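4.2 What the towel task measured

The student teams in the Anira course reported their results as a single success rate, and we think that number hides more than it shows. Over the February sessions the teams logged 1226 grasp attempts on cloth. A grasp counted as a success if the gripper closed on fabric and held it when the operator called the trial. Where on the cloth it closed did not matter.

Figure 3 shows a grasp of the kind in question. The taped fingertips hold a bunched fold, and the creases spread out from it into the rest of the towel. Under the course rules this scores the same as a clean hold on a corner, although the two are very different starting points for a fold.

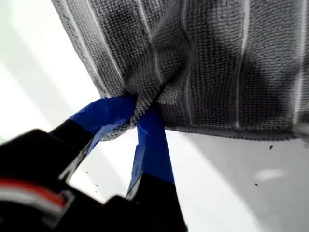 Figure 3. Pinch grasp on a striped gray towel.

We rescored a subset of 54 trials by asking whether the held point could be used for the next step in the Bakos folding sequence. Only 23 passed. The subset is small and was drawn from one team, so we would not read much into the exact share. Still, it is hard to square with the claim in the final report that grasping was "largely solved" by mid-course.

The blue tape is a second problem. Teams were free to add it to their fingers, and no log records when it went on or was replaced. Any gain credited to the Flendov controller could come partly from a change in grip surface. The students ran no trials with bare fingers, and without them we cannot separate the two.

Print this section | E-mail this section
© 2023 Oltix Workshop Papers. Contact the editors | Back to top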